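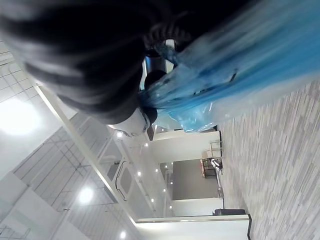
Week 5 – Parking, kerbs and who pays

Carrying on from last time (bus frequency). Readings are on the course page, Petchrat chapter first, then the Rutgate case. Skip the appendix.

Main idea today: parking is a transport policy even when council doesn't think it has one. Kerb space is land. Someone decides what goes on it – parked cars, loading, a bike lane, bus stop, trees. Usually decided decades ago and never looked at again.

Terms to know
Occupancy – share of spaces full at a given time
Turnover – how many different cars use a space in a day
Cruising – driving round looking for a spot
Minimums – spaces a developer must build by rule
Spillover – parking that moves to the next streets when you change the rules

Minimums
Old planning codes set spaces per flat or per square metre of shop. Numbers often copied from the next town over. Cost gets buried in rent, so the tenant with no car still pays for a bay. Also spreads buildings out, makes walking worse, so more people drive, so more bays wanted. Draw the loop, it will help in the essay.

Rutgate case
Main street, 184 kerb spaces. Before the change: free, two hour limit, hardly enforced. Shop staff parked out front all day and shuffled cars at lunch. Traders said there was no parking. Survey at 11 am found the street full and the lot behind the library with 48 bays empty. Two minute walk.

What they did: meters on the main street, lot kept free, staff asked to use it. Price reviewed every July. Money stays in the district for footpaths and lighting – this bit mattered alot for getting traders on side.

Petchrat's reading: price did most of the work. Saithong disagrees, says enforcement did, as the old limit would of worked if anyone had checked it. Both have a point, the two changes came in the same month so you can't pull them apart. Remember this when we get to evaluation methods. No control street!

Poltport, for contrast
Went the other way. Removed minimums near the tram but left kerb parking free. New flats went up with few bays, residents parked on the side streets, neighbours furious. Permit scheme brought in later, in a rush. Lesson is about order – sort the kerb first, then the minimums.

Equity
Common objection: charging hits low income drivers. Fair question. Ask who drives to the area, who takes the bus, who already pays through rent. Then disability parking – exempt, and need more bays near doors, not fewer. Shift workers when the bus has stopped running. Boonmee Petchrat is good on this, pp. near the end of the chapter. Montri Saithong barely mentions it.

Loading and delivery
Ran out of time last year so doing it quick. Vans double park when there is no loading zone. A short loading bay can do more for traffic flow than widening the lane. Morning-only loading, cars after – cheap to try, just signs and paint.

For the tutorial
Pick one block you know. Walk it at two different times of day. Note spaces, how many full, any signs, any loading. Sketch map is fine, neatness not marked. Bring it on paper, we will put them up on the wall and compare.

Short write-up, one page, goes in the same folder as the bus excercise. Late ones – email me before, not after.

Next week: footpaths and crossings. Read the signal timing handout beforehand.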